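Woltik Stage Timer: User Guide

3 min read

Section 2. Setting up the timer for a comedy night

Before you start, charge the base unit and both remotes. The base takes longer than the remotes, so plug it in first. The green light stays on when charging is done.

2.1 Placing the light

1. Set the base unit at the back of the room, facing the stage. It should be a little above head height so that people standing up don't block it.
2. Turn the base on with the side switch. The light blinks white while it looks for remotes.
3. Press and hold the center button on the first remote until the light turns solid. Repeat with the second remote.
4. Stand at the microphone and check that you can see the light with the stage lights on. If you can't, raise the brightness with the + button.

Note: The remotes work up to 700 feet from the base in open space. Walls and mirrors shorten this distance.

Caution: Don't tape over the vents on the base. The unit shuts off if it gets too hot, and the clock does not keep running while it is off.
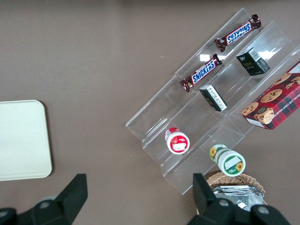 2.2 Entering the running order

1. Open the Damstead app and tap New Show.
2. Add each act in the order they will go up. For a mixed bill, the list might read:
 Ratree Saengthong (host)
 Ivan Chornovol
 Lamai Rungrueang
 Dorin Costache (headliner)
3. Tap an act's name to set the length of the set in minutes.
4. Set the warning time. The factory setting is two minutes before the end. Many hosts use three for longer sets.
5. Tap Send to Base. The app shows a check mark when the list has been received.

Note: If an act drops out, swipe the name left and send the list again. Sets that have already finished are not changed. 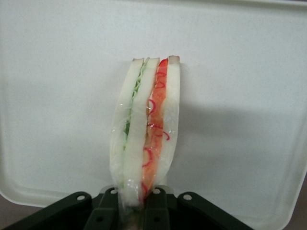 2.3 Running the show

1. Press Start on the remote when the act reaches the microphone. Time spent on the host's introduction is not counted unless you started early.
2. The light turns yellow at the warning time and red at the end of the set.
3. To give an act more time, press + once for each extra minute.
4. Press Stop when the act leaves the stage. The next name loads by itself.

If the light flashes red and the app shows code 526, the base has lost contact with both remotes. Move one remote closer and press its center button. The current set keeps its time while you do this.

Caution: Don't switch the base off between acts. Doing so clears the running order, and you will have to send it again.

Related

Section 3. Saving and sharing set times
Replacing a remote battery
Using the Daver wall bracket
Host checklist for open mic nights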